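Hakville weighs pickup fee for donated clothes

Hakville residents could soon pay $6 to have a bag of old clothes picked up from the curb, under a plan the town council is due to vote on in April. The service has been free until now, though it has never been very good.

The contractor, Stuvance, says the fee is needed to keep its trucks on the road. It told the council that too many bags are full of things it cannot sell, and that sorting them eats up the money made on the rest. It did not say how much money that is. A request for the figures was met with a two-page leaflet about caring for the planet.

The company also says a fee will make people "think before they bag." It might. It might also make them think of the trash can, which costs nothing extra and gets emptied every week. The council's own report gives that risk a single line, near the end, and moves on.

Under the plan, 400 homes on the east side would go first, with the rest of the town to follow after 8 months if the trial is judged a success. The report does not say what would count as one. Stuvance would write the review itself.

There is a cheaper choice on paper. Jisum, which runs the drop-off bins behind the Savchuk Street library, offered to add 16 bins across town at no charge. The council turned that down over worries about dumping. The bins already in place have had their share of it, and anyone who walks past after a long weekend will know the smell. Still, a lock and a second weekly pickup would seem worth a try before sending people a bill.

What happens to the clothes is just as hazy. Stuvance says most of what it gathers is "given a new life," a phrase that seems to cover resale, export and being cut up for rags. Asked for a split, the company said it varies.

Folded tops and sweatshirts in good shape are the easiest items to pass on, and plenty of local charity shops take them at the door for free.

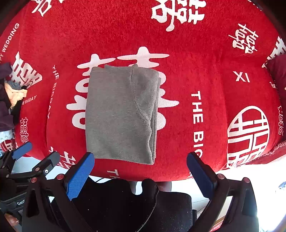
What happens next

Written comments can be left at the town hall front desk until 6 p.m. on the day before the vote. The full report is on the town website, under "Waste," four clicks down.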